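About Skurari

Hi, and thanks for stopping by! Skurari is a small shop that makes one thing, soft fingertips for robot grippers, plus the wrist camera kit that goes with them. I started it after years of fixing other people's automation and getting tired of watching perfectly good arms drop, scratch and squash the stuff they were supposed to be picking up.

My first fingertip was terrible, by the way. I poured it in a muffin tin on a Monday night, and it peeled off the gripper before lunch the next day. The customer was a bakery supplier that needed to move trays of little glass jars, and they were very patient with me. Version 6 is the one they still run, and it's more or less the one we sell today. We call it the Galeck.

A Galeck is a long, rounded finger with a matte skin. It bolts on between the two jaws you already have, so you keep your gripper and your warranty questions stay simple. The skin gives a little, the core doesn't, and you can swap a worn one in the time it takes to drink half a coffee. They come in pairs or singles. We also sell the Alvarado, our camera mount, which sits at the wrist and looks out along the finger so your software (or your tired technician on the night shift) sees what the finger is headed for.

Most of our orders come from people with awkward spaces. Flat tables are easy! It's the racks, the frames, the bins with a lip on them where you need to see past your own hardware. I do a lot of reach checks now, with the finger pointed up into T-slot framing where the bars cross every which way, and I honestly enjoy it more than any other part of the job.
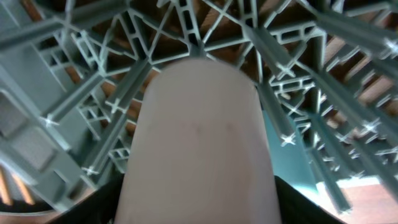 Marleny Betancur wrote to us that the view down the finger was the part her team ended up using most, though she wished the setup guide had spent longer on lighting, as shiny bar ends kept fooling their edge detection until they turned the exposure down. Fair point. I rewrote that chapter in January and it's now 4 pages, with the exposure settings right at the front where they should've been all along.

What you get in a kit: two Galeck fingers, the Alvarado mount, the screws, a hex key that fits them (I've been burned by kits without one), and the guide on paper. The camera is separate, because lots of you already have one you like. The full kit is $410. Shipping in the lower 48 is included, and Alaska and Hawaii folks should email first so I can find you a decent rate.

We work out of a unit on Rustivow Lane, behind the tile warehouse. If you drive past the forklift charging station you've gone too far. Visitors are welcome in the afternoons. Bring a part you're having trouble with and we'll put it in front of an arm and see what happens. Sometimes I'll tell you our finger is wrong for it. Anything oily is hard for us, and so is anything over 2 kilos, and I'd rather send you to somebody with a vacuum cup than sell you something you'll mail back.

Questions about fit are easiest by email. Send me the make of your gripper, a sketch with the jaw opening on it, and what you're picking up. I answer those myself, usually before 10 in the morning, when the compressor next door is still quiet and I can think.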